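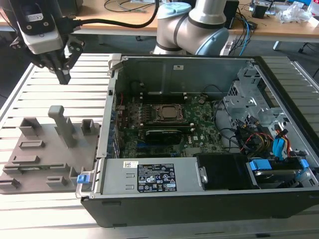

Section 4: Adding or replacing memory

By the time you reach this section you will, we hope, have backed up anything you would be sorry to lose and read the safety notes in Section 2. If you haven't, please do go back and have a look – they are short, and the kettle takes longer.

Talgate office towers are refurbished from several makers, so the inside of yours may differ a little from your neighbour's. The steps are the same for all of them.

Before you start

You will need a cross-head screwdriver, a clear table with good light, and the new memory modules still in their bags. Allow yourself a quiet half hour. The job can be done in ten minutes, but it is much pleasanter when you aren't watching the clock.

CAUTION: Switch off at the wall and pull out the mains lead before removing the side panel. Never open the power supply itself, whatever the reason. There are no parts inside it that you can mend.

Fitting the modules

1. Shut the computer down from the menu and wait for the fans to stop.

2. Unplug every cable from the back. If you are the sort of person who forgets which went where (many of us are), put a bit of tape on each one first.

3. Hold the power button in for a few seconds.

4. Lay the tower on its side and take off the panel. Keep the screws in a saucer.

5. Touch a bare metal part of the case, and do so again whenever you have walked away and come back.

6. Find the memory slots. They are long and narrow, and the card in Appendix B shows which to fill first on each model.

7. Open the clip at the end of the slot. Some boards have a clip at both ends, and then both must be open.

8. Hold the module by its edges and line up its notch with the ridge in the slot. Press down firmly and evenly until the clips close. It takes more of a push than you might expect, but if it won't go at all, turn it round and try again.

9. Refit the panel, stand the tower up and reconnect the cables.

Note: The first start after a memory change can be slow, and the screen may stay black for a minute or so. Do let it finish.

If you hear beeps instead of the usual start-up, switch off, unplug and press each module home once more. Should that not help, ring the Talgate workshop on extension 112 and ask for Lanying Hao or Hongjun Tang. Have your order slip handy, as they will want the number printed at the top.

Section 5 covers fitting a second drive.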